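Chapter 5
Towels, Beds and the Last Look Round

I learned to fold towels properly at the Marnitz, a guest house with 149 beds and a linen cupboard you could get lost in. I thought I already knew how! I'd been folding towels at home all my life (in half, in half again, shove it on the shelf) and was rather put out when my first stack was handed straight back to me.

So we'll start this chapter with the towel, even though it comes last when you're doing the room. By now you've stripped the bed, put on the fresh sheet and smoothed it from the middle outwards, as we practised in Chapter 4. The towel goes on top of all that good work, and a sloppy one spoils the lot. Guests look at the bed first when they open the door, and a folded towel is usually the first thing they pick up.

I like a white towel on a coloured sheet, by the way. On white bedding it rather disappears, but put it on pink and every edge shows, which is lovely when the edges are straight and a bit embarrassing when they aren't. It's a good way to practise, so borrow a coloured sheet if you can.

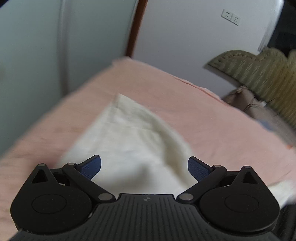 5.1 Before you fold

Wash your hands and clear yourself a flat space. A table is best, but a made bed will do if you don't lean on it. Give the towel one good shake, lay it out and run your palms over it towards the corners. Check both sides for marks and pulled threads while you're there. Anything doubtful goes back in the laundry bag, never on the bottom of the pile (I've done it, and it always comes round again).

You'll need 2 bath towels for the first exercise. Wash them before you begin, as new ones can be stiff and slippery. We'll fold the first lengthways, taking the long edges to the middle.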